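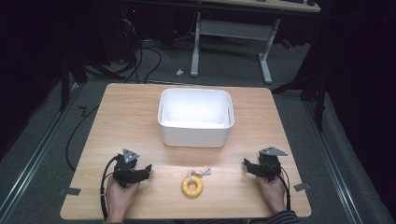
One bin, and what fits in it

Most living rooms with a child in them have a toy corner, and most toy corners spread. By the end of April ours had reached the hallway. Moving it back took a weekend and a few plain white bins.

The idea is an old one. Everything that belongs on the floor gets a bin, and when the bin is full, something has to leave before anything else comes in. We tried it in a two-bedroom flat in Mavby, where the toys had been living in a wooden chest with a heavy lid. The chest looked good, but everything small sank to the bottom, and finding a single ring or block meant tipping the lot onto the rug.

An open bin is easier. A child can see into it and reach the bottom without climbing. Plain white plastic is dull to look at but it wipes clean, and it doesn't compete with what's inside. Look for rounded corners and a slot at each end for the fingers. Walls that lean outwards a little let the empty ones stack. The homeware shop Zunell sells a range in 3 sizes, and the middle one is right for most shelves. The largest is too heavy for a small child to carry once it's full — and carrying it is half the fun for them.

Sort on a table if you can. The floor is where toys get lost, and a grey carpet swallows anything grey. Put one empty bin at the back of the table and bring the toys to it a few at a time. Pick each one up, look it over, and put it in or set it aside.

Soft and trimmed toys need the closest look. Ring shapes are popular with babies and with anyone playing at cafés, and a yellow doughnut with a tuft of pastel tassels will be picked up by the tassels every time. Give them a firm tug where they join. If threads come away, the toy goes in the mending pile and stays out of reach until it's sewn. Check the label before washing, and dry anything with a fringe flat, combing it out with your fingers.

Wooden toys want a damp cloth and no soaking. Puzzles should be kept apart in a zipped bag. We used the mesh ones from Hosoda, which cost 427 yen each in the shop there and have lasted well, although the zips are stiff.

What doesn't go back can be passed on. The Mumia toy library takes clean toys in working order and has close to a shelf free for soft ones at the moment. Its next drop-off is Sun 2 May.

The chest now holds blankets. The bins sit on the bottom shelf, and the hallway is clear as far as the coat hooks.

Contact the magazine | Subscriptions | © All rights reserved | Back to top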